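Skerkberg repair weekends return for a third summer

May 27, 2026

Got a toaster that won't pop or a lamp that flickers? Bring it along! The Gruketti repair weekends are coming back to Skerkberg this August, and we can't wait to open the doors of the old Ahn dairy again.

Last summer 739 household items came through those doors, and 153 people gave up a Saturday or a Sunday to help mend them. There were radios, hairdryers, garden chairs and one very loud accordion. This year we have 72 benches, more room for sewing and a proper tea corner (with cake, of course).

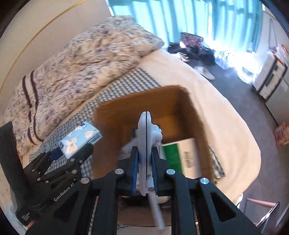

A white plastic item with a long thin stem, held between blue ribbed pads.

"People come in with a carrier bag and a worried face, and an hour later they're showing the next person in the queue how to change a fuse," said Idun Rustad, who runs Gruketti. "I love those weekends, I really do. Last year I learned to darn a sock from a boy of ten!"

Entry is free and there is no need to book. Small parts such as plugs, screws and zips are supplied by Tradateck, the hardware shop on the square. Please empty and clean kitchen items before you bring them, and leave microwaves at home.

Anyone who would like to help at a bench can sign up at the Tradateck counter. Beginners are very welcome, and children under 12 should come with an adult.

Press contact: Idun Rustad, Gruketti, Skerkberg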